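Open Day FAQ: Visiting the Robot Demo Hall

I put this page together after our last open day, when my inbox filled up with the same dozen questions over and over. I'm the one who answers the mail at Ternura and also one of the people who runs the card sorting demo, so if the tone wobbles between "helpful host" and "person who has been setting out little cards since 7 in the morning," that's why. Open day is in June again this year, at our hall in Civport.

Do I need to book?

Yes please. It's free, but the hall only holds so many people and we had 1498 visitors through the doors last time, which was wonderful and also a bit much around lunch. Pick a time slot on the booking page and come within that half hour. Once you're in, you can stay as long as you like.

What will I see?

There are 18 stations this year, and they're all small, everyday jobs. Folding, sorting, picking things up, putting things away. If you're hoping for backflips, I'm sorry! The Jadeck station (that's our name for the two-armed setup at the back) is the closest we get to showing off, and it mostly folds towels.

What is the card sorting station?

This one's mine, so forgive me if I go on. We have a set of printed cards and a cardboard tray with narrow slots in it, and the job is to get cards standing upright in the slots. Sounds like nothing, right? Try doing it with two fingers that can't feel much. A card is thin, it likes to lie flat, and if you come in at a slight angle it catches on the divider and bends. I've watched grown engineers hold their breath over this.

One of us sits across the desk and handles the cards and the tray between goes, and there's a laptop on the desk too. You stand behind the posts and can see pretty much everything from there.

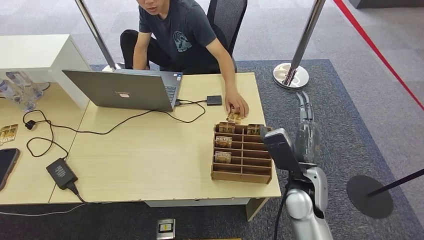

At the card desk, with four cards in the tray and one in hand.

Does it always work?

Nope. Cards get dropped, cards get bent, and now and then the arm reaches very confidently for a spot where there is no card at all. We leave the misses in. People seem to like the misses more than the hits, especially kids, and I've learned a lot by listening to what visitors guess went wrong. A boy of maybe eight told me last year that the slots should be wider at the top. He had a point.

Can I try driving one of the arms?

At two of the stations, yes. You get a few minutes with a hand controller and a bowl of soft blocks. The line moves faster than it looks. The card station isn't a hands-on one, I'm afraid, though you're welcome to ask for a card and try the tray yourself with a pair of kitchen tongs. I keep some under the desk. It's harder than you'd think.

How close can we get?

Up to the posts, and no closer unless one of us waves you in. The arms move slowly during the demos but they don't always know you're there. If a small person makes a dash for it, we just stop the arm and start over – it happens every single time and no one will be cross with you.

Is it okay for young kids?

Totally. The hall is carpeted, there's a quiet corner by the coat racks, and strollers fit between most of the stations. It does get loud in the early afternoon. If your kid (or you) would like it calmer, book the first slot of the morning.

Can I take photos or video?

Of anything you like. Please ask before filming the people running the stations, and skip the flash.

Where do I park?

The Shehata lot, across the street from the main door, has 105 spaces for us on the day. When those are gone, they're gone, and the side streets are all permit only. The bus stops right outside and I'd honestly take that if you can. Bike racks are by the loading door.

Is there food?

Coffee, juice and sandwiches, at a table in the lobby. No food or drinks past the rope, please. I once spent most of a morning getting lemonade out of a keyboard and I don't want to repeat it.

Is the building accessible?

Yes. Ramp at the main door, elevator to the upper gallery, restrooms on both floors. A few of the desks are on the low side, so they're easy to see from a wheelchair. The gallery has chairs if you'd like to sit for a while. Write to me ahead of time if there's anything else you need and I'll sort it out.

Who pays for all this?

Ternura does, mostly. The hire of the tables, posts and extra carpet came to 3350 dollars last time, and the rest is our own gear and our own time. There's a donation jar in the lobby that goes to the school robotics club.

My class wants to come. Can we?

Send me a note with the size of the group and the age of the kids. Class visits get their own hour before the doors open, and I'll leave time for questions at the card desk – there are always more than I plan for. Bring a couple of extra adults if you can, and please have everyone use the restroom before we start.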